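Pesquisar no site
Digite o que procura
Buscar

Como escrever a ata de um conselho consultivo (sem passar a noite nisso)

23 de abril de 2019

Já perdi a conta das reuniões em que fui eu a pessoa do caderno. Comecei no conselho consultivo do programa Rela, de cooperação em ciência e tecnologia, quando o secretário mudou de cidade e alguém olhou para o meu lado da mesa. Aceitei achando que era só anotar. Minha primeira ata tinha 7 páginas, chegou atrasada e trazia uma frase atribuída à pessoa errada, que me escreveu no mesmo dia (com razão, e com muita educação, o que foi pior!).

De lá para cá fui montando um jeito de trabalhar que funciona para mim. Serve para conselho de universidade, de fundação, de órgão público, de qualquer programa que reúna gente de fora para dar recomendações. Vou contar na ordem em que faço.

Antes da reunião

Peça a pauta com antecedência e copie tudo para um documento novo, item por item, com espaço em branco embaixo de cada um. Pronto, metade da ata já existe. Coloque também o nome da reunião, o número da sessão, o local e a lista de convidados. Na hora você só marca quem veio, quem mandou representante e quem entrou por vídeo.

Leia a ata anterior. Inteira, viu? É nela que estão as pendências, e sempre aparece alguém perguntando "mas a gente não tinha decidido isso em julho?". Se você leu, responde na hora. Se não leu, fica folheando papel enquanto a sala espera, e eu já fiquei.

Outra coisa que faço é uma lista de siglas e nomes próprios. No Rela tínhamos o projeto Grarora, o fundo Cheung e a rede Wamum, e quem chega de fora ouve isso tudo numa frase só, dita depressa, com sotaque de quatro países. Com a lista do lado, você escreve só a inicial e completa depois. Confirme a grafia dos nomes das pessoas também, inclusive qual parte é o sobrenome. O King-fai Poon, que era nosso conselheiro para a área de inovação, apareceu em documento nosso como "Sr. King" por um bom tempo até eu tomar coragem e perguntar. O sobrenome é Poon, claro, e ele nunca tinha reclamado.

Durante a reunião

Não tente escrever tudo. Sério! Ata não é transcrição, e quem tenta transcrever perde justamente o momento da decisão, porque ainda está terminando a frase de três minutos atrás. Eu uso o caderno dividido em duas colunas. Na da esquerda vai quem falou e o assunto, em poucas palavras. Na da direita só entram quatro tipos de coisa, cada um com sua letra: R de recomendação, D de decisão, P de pendência e I de informação.

A letra R é a que mais trabalho dá num conselho consultivo, porque o conselho recomenda e outra instância decide. Parece detalhe, mas já vi ministério devolver documento por causa de um "o conselho decidiu" onde devia estar "o conselho recomendou". Na dúvida, pergunte ao presidente antes de passar ao item seguinte: "posso registrar como recomendação?". Ninguém se ofende com isso, e às vezes a própria sala descobre ali que não tinha chegado a acordo nenhum.

Quanto à gravação, eu gravo quando todos concordam, e peço a concordância no começo, em voz alta. Mas uso a gravação só para tirar dúvida. Na primeira vez resolvi ouvir os áudios do começo ao fim e foi um fim de semana inteiro embora. 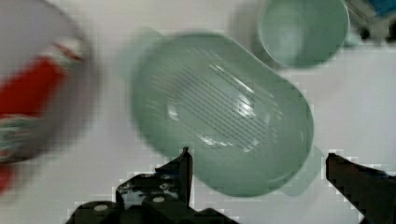
O rascunho eu faço no mesmo dia, de preferência antes do jantar, com a cabeça ainda dentro da sala. Passo as anotações para o documento que já estava pronto com a pauta e depois vem a parte de que mais gosto, que é jogar coisa fora. Um escorredor de plástico, desses verde-clarinhos com o fundo cheio de fendas estreitas, é mais ou menos o que tenho na cabeça nessa hora: a conversa escorre, os cumprimentos repetidos escorrem, a piada sobre o voo atrasado escorre, e fica o que alguém vai precisar consultar daqui a um ano. Se um parágrafo não tem nenhuma das minhas quatro letras, ele sai ou vira meia linha.

Como redigir cada item

Eu sigo quase sempre a mesma sequência: quem apresentou, o que foi apresentado, os pontos principais da discussão e o resultado. Por exemplo:

"O Sr. Poon apresentou o andamento do projeto Grarora. Os membros discutiram a participação de instituições parceiras e o prazo para a segunda chamada. O Conselho recomendou que a secretaria prepare uma proposta de calendário para a próxima sessão."

É seco? É. Mas quem vai ler tem outras dez atas na mesa. Use o passado, a terceira pessoa e verbos simples: apresentou, informou, perguntou, recomendou, concordou. Fujo de "ressaltou veementemente" e de qualquer advérbio que dê temperatura à conversa. Se houve divergência, registre a divergência, com os argumentos dos dois lados no mesmo tamanho. Eu chego a comparar as linhas no olho, porque sem querer a gente dá mais espaço para quem concorda com a gente.

Sobre colocar nomes: cada conselho tem sua regra. No nosso, quem apresentava era identificado e quem comentava virava "um membro". Isso deixava as pessoas mais à vontade para discordar, principalmente quando havia financiador na sala. Pergunte qual é a prática antes da primeira reunião e mantenha a mesma até alguém mudar oficialmente.

Os agradecimentos e a abertura

Reunião formal tem abertura, e a abertura precisa aparecer. Só que cabe em duas frases! Quem abriu, a quem agradeceu e por qual trabalho. Se a pessoa anunciou alguma coisa importante no discurso (um orçamento, uma visita, uma mudança de equipe), tire de lá e ponha no item correspondente, senão a informação fica escondida na parte que todo mundo pula.

A tabela de pendências

Vai no fim, sempre. Eu uso 3 colunas: tarefa, responsável e prazo. Responsável é nome de pessoa ou de setor, nunca "a equipe". Prazo é data, nunca "em breve". Se na reunião não ficou definido, escrevo "a definir" e mando mensagem para o presidente no dia seguinte perguntando. Quase sempre se resolve por ali mesmo.

Enviar, corrigir, aprovar

Primeiro mando só para o presidente. Depois das correções dele, mando para todos os membros com um prazo para comentários e peço que cada um corrija a própria fala, só a própria. Essa regrinha salvou minha paciência. Antes dela, recebi de volta um documento com mais de 40 alterações de um único conselheiro, a maioria nas falas dos outros.

As correções que mudam o sentido do que foi dito merecem cuidado. Se a pessoa quer acrescentar um argumento que não usou na sala, eu proponho um anexo, "comentário enviado após a sessão", com o nome dela. Até hoje ninguém recusou. A ata continua contando o que aconteceu e a ideia não se perde.

Guarde a versão aprovada em PDF, com a data da sessão no começo do nome do arquivo (ano, mês, dia, nessa ordem, para ficar tudo em fila na pasta). Rascunhos eu apago depois da aprovação, mas veja o que diz a norma de arquivo da sua instituição, que alguns lugares mandam guardar tudo.

Comentários

Lurdes M.
Faço atas há anos num conselho municipal e nunca tinha pensado em usar letras na margem. Vou experimentar já na próxima. Uma dúvida: quando uma recomendação é reformulada três vezes durante a discussão, você anota todas?

Resposta da autora
Oi, Lurdes! Anoto todas no caderno e só a última vai para a ata. Se der, leio em voz alta a versão final antes de mudarem de assunto.

Tiago
A parte de cada um corrigir só a própria fala devia estar pendurada na parede da nossa sala. Somos 200 associados e, quando a ata vai para todo mundo, é um deus nos acuda.

Renata P.
Faltou falar de reunião bilíngue. Aqui temos intérprete e nunca sei se registro pela fala original ou pela tradução.

Resposta da autora
Renata, eu anoto pela interpretação e mando o trecho para quem falou conferir na língua original. Dá um trabalhinho a mais, mas já peguei um "não" que tinha sumido no caminho.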